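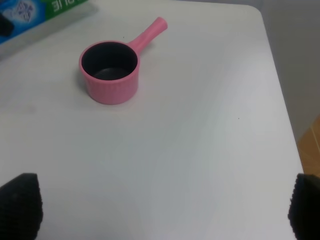
¿Puede seguir un alcalde tras perder la mayoría?
Sallora, 3 de octubre de 2023
En Kadlow, 4 concejales han dejado el grupo de gobierno. ¿Cesa el alcalde o hace falta moción?

Plostell
No cesa – la pérdida de apoyos no extingue el mandato. Hace falta una moción de censura con candidato alternativo, aprobada por mayoría absoluta del pleno.

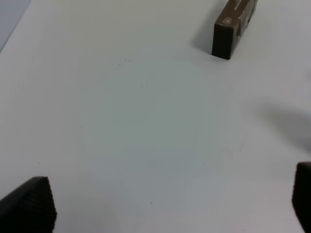 Blackburn
En mi pueblo tardaron hasta 6 meses en ponerse de acuerdo. Mira también el reglamento del pleno.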